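12 August 2020

Too hot to sleep, so up at six, and by seven I had the entire contents of the airing cupboard on the landing. I would like it known that I went in there for a pillowcase.

Grandmother Albers left me her cloths, is how it was put at the time, as though there might be eight or so in a biscuit tin. There are three crates. I've been carrying them from flat to flat since university and have never once got to the bottom. Today I got to the bottom of the first one. It was mostly table napkins, plus a receipt from a shop called Bauerfeind for 891 of something, unit not stated. Napkins, I fear.

Dinesh rang at nine to ask whether I'd be at the allotment. I said I was folding. There was a long silence and he said, "Still?" which I thought was unkind, given that I'd only mentioned it on Sunday, and perhaps the Sunday before.

He holds that a cloth should be rolled. He rolls everything, learned it on a walking holiday near Ketow and has been insufferable ever since. I fold in thirds and then across, as I was taught, and my stacks lean over like drunks by the end of the week. His don't. I have looked in his drawers and I'm not proud of it.

The difficulty is never the folding anyway, it's the bit before, when you have a heap and need to find a corner. I pulled at one tea towel for what felt like an entire news bulletin and kept arriving at the same hem. After that I spread each one out flat first and it went better — slower, but with less swearing. The colours help. I can be trusted with pink, orange and yellow. White I have given up on altogether, as all the whites turn out to be nearly the same size and none of them quite.

Pink still crumpled, both oranges in a heap, one yellow laid out flat:
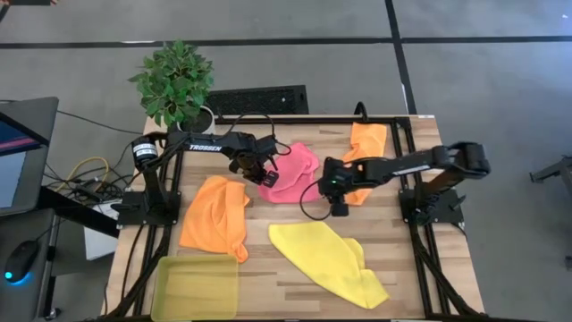 The yellow, closer to: 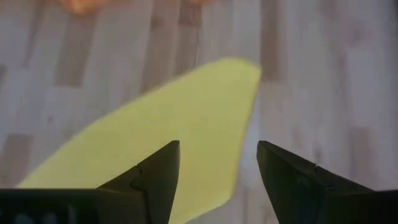 Stopped for lunch at one (cheese, the last tomato, standing up). Back at it until almost three, then decided the second crate could wait for cooler weather, or for my heirs.

Dinesh came by after tea with a marrow nobody had asked for. He picked up the top napkin, unfolded it, rolled it and put it back without a word. I waited until he'd gone home and then folded it again. Pillowcase still not found. Am using a towel.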